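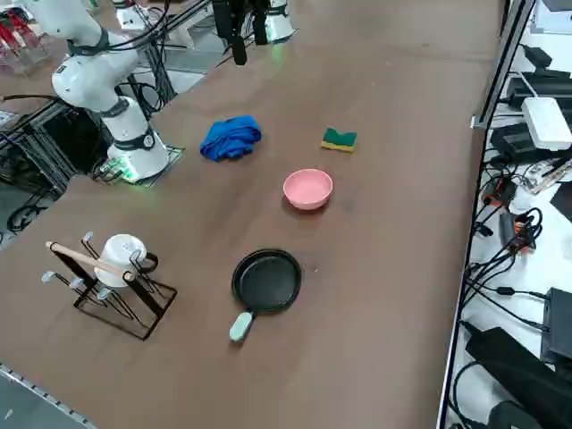
4. House Rules and How They Fared

4.1 Starting from what was on the wall

Every robot lab has rules. Ours at Jekik had three sets of them when this work began: a laminated sheet by the door, a shared document that two people could open, and an oral tradition. The three did not agree on who was allowed to clear a fault, and the oral tradition did not always agree with itself. We merged them, threw out the duplicates, and were left with 40 rules, of which 21 could be checked by a person standing next to the bench with a clipboard. The other 19 were sentiments. "Be mindful of the workspace" is a fine thing to embroider on a pillow, but an auditor can't mark it as passed or failed.

The rest of this section deals with the 21. We call the set the Kuler list, after the project that paid for the printing. It covers two-arm tabletop cells doing household tasks, where the arms are small, the objects come from a kitchen, and the operators are mostly students who would like to go home.

4.2 Rules about the table

Rule 1 says that the tabletop carries only what is on the task sheet. Rule 2 says that every object on the task sheet has a name, and that the name is used by everyone. We had underestimated Rule 2. In the first week of June the same item was logged as "bowl," "dish," "pink one," and "target," and a script that counted resets treated these as four objects with unusually short careers.

Rule 3 asks for clear space between objects at the start of an episode, enough for an open gripper to come down without touching a neighbor. Rule 4 covers soft items. A cloth has no home pose in any useful sense, so the rule asks only that it be dropped, left as it falls, and not improved. Operators find this very hard. Left alone with a cloth, people fold.

Rule 5 is about the surface itself. Scuffs and marks may stay, provided they stay all the time. A covering that is changed halfway through a collection gives you two collections, and the second one should have its own name in the log.

4.3 Rules about cables

Cables take up five of the 21 rules, and they earned every one. The short version is that a cable on a moving arm must have slack for the full reach of the arm, and that the slack must have somewhere to go. Figure 3 shows both bases from the operator's side, with the cable bundles coming off them and down over the table.
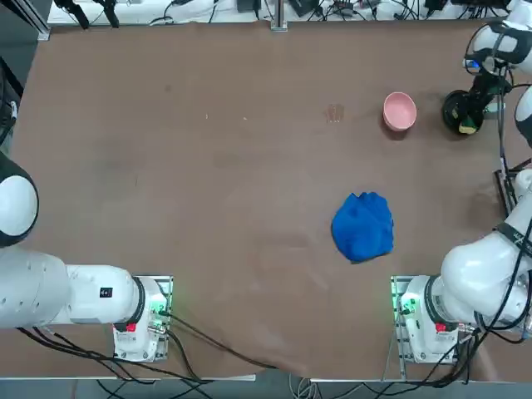

Figure 3. Work surface with both arm bases, cloth and bowl.

Fitzsimmons, commenting on an earlier draft, objected that a cable rule without a number is a wish, and that any document calling itself a standard ought to give a minimum bend radius and a maximum loop length and be done with it. We take the point and have partly given in. Rule 9 now refers the reader to the cable maker's own bend radius. We still decline to set a loop length. We tried one, and it was right for one arm in one position, and operators followed it faithfully in all the others.

Rule 10 requires a full-range move at low speed before the first episode of a shift, with one person watching the cables and doing nothing else. "Nothing else" includes the phone. An earlier wording left this to common sense and was withdrawn.

4.4 Rules about two arms

With one arm, the question of who has right of way doesn't come up. With two it comes up constantly, and our old sheet dealt with it by saying that collisions should be avoided. Rule 14 replaces this. Each task sheet names a lead arm, and the other arm stays outside the shared zone until the lead has left it or the sheet calls for both. Left and right are always the robot's. This last part is printed in large type at the bench, and operators facing the robot still get it wrong.

Rule 15 concerns hands. No hand enters the shared zone while either arm is enabled, including to nudge a pan handle that is "only slightly off." An episode with a pan handle slightly off is a valid episode. It may even be a useful one.

We audited 529 episodes against the full list, at our own bench and at the Kaltgate site. Rule 15 drew 30 violations, the most of any rule, and the reason given in the operator notes was nearly always tidiness. Figure 4 shows the kind of layout used in the audit, with both grippers over the table.
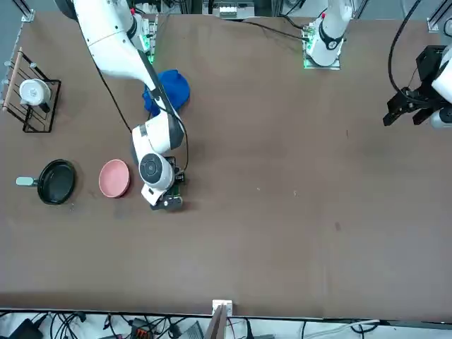

4.5 Rules about stopping

The stop rules are the shortest on the list and caused the longest meetings. Rule 18 says that anyone may stop the cell. Rule 19 says that the person who stopped it does not have to explain why until it has stopped. Rule 20 says that the restart is done by the operator named on the shift log, after a look at the table, the cables and both grippers, in that order.

Rule 21 requires each stop to be written down in one sentence. We first asked for a paragraph, and the number of reported stops fell sharply. Under the one-sentence rule it recovered, and the sentences are better than the paragraphs were.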